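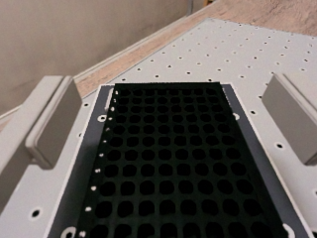

Simulated parallel gripper, open over a black multiwell plate in its holder.

June
By the Kemgate bench desk

Stop ranking grippers by peak force. For plate handling the number that decides a purchase is lateral error at closure, and most comparison sheets leave it out.

We ran the Uvgate and Allus two-finger grippers through 2,269 simulated picks, same arm, same controller, same plate model. Both had force to spare. The Uvgate failed 514 times, almost always with one pad touching early and pushing the plate against its holder. Adding force made that worse. Slowing the last 6 mm of travel helped more than any change of pad.

Simulation flatters both products. Our contact model treats the plate as rigid, and real plates flex. I would still screen in simulation first, then spend bench time on the 2 or 3 settings that survive. Buying on a force rating and tuning later costs weeks.

Vendors should publish closure offset at several speeds, with the test fixture described. Until they do, measure it yourself before signing.

6 comments | 2 shares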